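# Qui sommes-nous ?

Clundus est un petit studio de jeux vidéo, et nous tenons beaucoup au mot « petit ». Nous faisons des jeux de réflexion et de patience pour téléphone et tablette, de ceux qu'on ouvre dans le bus et qu'on retrouve le soir sur le canapé, avec une tisane si possible.

Tout a commencé chez Thulani Mabaso, autour d'une table de cuisine et d'un jeu de cartes auquel il manquait le valet de trèfle. Thulani dessinait des règles sur des enveloppes, Tumelo Van Wyk les programmait la nuit, et de ces enveloppes (nous les avons gardées, elles sont dans un tiroir) est sorti *Covel*, notre premier jeu. Un jeu de cartes en solitaire, 417 niveaux, pas une seule publicité – et un mode sans chronomètre que vous avez été si nombreux à nous réclamer que nous l'avons mis par défaut.

Aujourd'hui, nous sommes 4 à plein temps. Thulani s'occupe toujours des règles et de l'équilibrage, Tumelo du code, et nos deux collègues se partagent le dessin, le son et vos messages, auxquels nous répondons un par un, parfois avec un peu de retard, pardon d'avance !
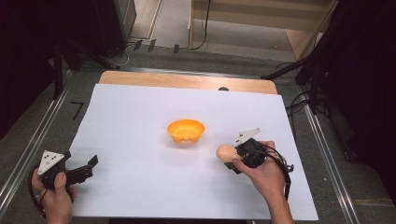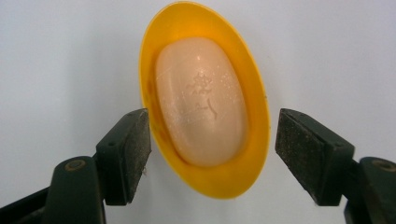
## Nos jeux

- **Covel** : le solitaire des débuts, sur iOS et Android. Les mises à jour continuent, la prochaine est prévue pour juillet.
- **Greenwood** : un jeu de tuiles où l'on fait pousser une forêt, seul ou à deux sur le même écran.
- **Grevton** : notre projet en cours, une enquête dans une ville de papier. Il nous prend plus de temps que prévu, mais nous préférons vous le livrer quand il nous plaira vraiment.

## Notre façon de faire

Nos jeux s'achètent une fois, et ensuite ils sont à vous. Nous n'avons ni coffres surprises ni monnaie virtuelle, et vos parties fonctionnent sans connexion, même au fond d'une vallée. Chaque niveau est joué par toute l'équipe avant de partir, ce qui donne lieu à de longues discussions, surtout à l'heure du déjeuner.

## Nous écrire

Une idée, un bug, un niveau qui vous résiste depuis des semaines ? Passez par le formulaire de contact, en précisant le modèle de votre appareil si c'est pour un souci technique. Pour la presse et les écoles, demandez Tumelo.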